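4.2 软件结构与双臂协调

本节说明 Fletura 控制栈在桌面柔性物体操作中的组织方式。任务涉及口罩、毛巾状织物和薄塑料袋，三者的共同难点是形状随接触变化，无法用固定的物体模型描述。系统由感知、规划、执行三个进程组成，进程之间只交换带时间戳的消息，任何一个进程重启都不影响其余两个。 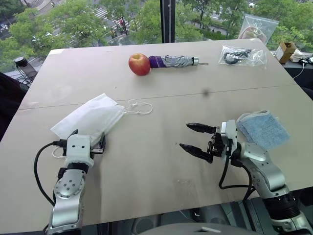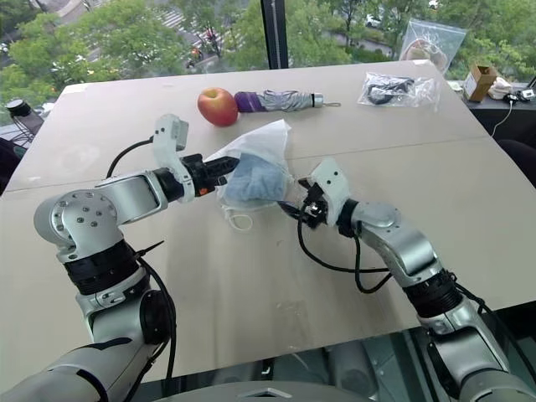 图 5　双臂在同一张桌面上操作柔性物体，视角来自头部相机。上：左夹爪接触白色口罩的边缘，右夹爪张开；下：两只夹爪共同处理半透明塑料袋，袋内为浅蓝色织物。

规划进程为什么不直接输出关节轨迹？因为柔性物体在接触后的形状难以提前预测，较长的关节轨迹往往执行到一半就已失效；规划进程只给出末端目标位姿和夹爪状态，由执行进程在每个控制周期内重新求解关节指令。

感知进程读取头部相机的彩色图像，输出物体掩码和候选抓取点。对口罩一类的薄片物体，候选点限制在轮廓附近，并附带一个估计的法向。耳绳过细，分割网络对它的召回率较低，我们没有把耳绳列为抓取目标，只在规划时将其所在区域标为避让区。对半透明袋子，袋膜与袋内物品的掩码会互相覆盖，后处理阶段保留两层标签，由规划进程根据当前子任务选择使用哪一层。

规划进程维护一张子任务图，节点包括接近、夹持、撑开、放入和松开。每个节点声明自己占用左臂、右臂或双臂，调度器据此加锁。只占用单臂的节点允许另一只手臂保持待命姿态，待命姿态取自预先录制的 80 个构型，按照与当前工作区域的距离选取。双臂节点开始之前，两侧必须都报告就绪，等待超过 5 秒则退回上一个节点重新规划。

执行进程以阻尼最小二乘法求解逆运动学，并把两臂之间的最小距离作为不等式约束加入求解。两只夹爪在袋口附近相向工作时，该约束经常处于激活状态，末端会出现小幅停顿。Derum 版本的做法是直接降低整体速度，当前版本改为只缩放沿连线方向的速度分量，其余方向不受影响。夹爪采用位置控制加电流上限，薄膜类物体使用单独的一组上限值，由子任务节点写入。

数据记录与回放由 Kermani 工具完成。它把图像、关节状态、子任务切换事件写入同一个文件，回放时可以用新的感知模型替换原有输出，检查规划结果是否改变。本文的参数调整使用了 900 段记录，在 Trornberg 测试环境中逐段回放。回放不模拟物体形变，只能用于检验感知与规划两个进程的接口和决策，执行进程的改动仍需在实机上验证。

目前仍有两类错误需要人工处理。第一类是袋膜粘连，夹爪同时夹住两层薄膜，而感知进程仍判定为单层。第二类是头部视角下手臂自身遮挡抓取点，此时掩码沿用上一帧的结果，置信度按固定系数衰减，低于阈值后节点中止。腕部视角的接入方式见 4.3 节。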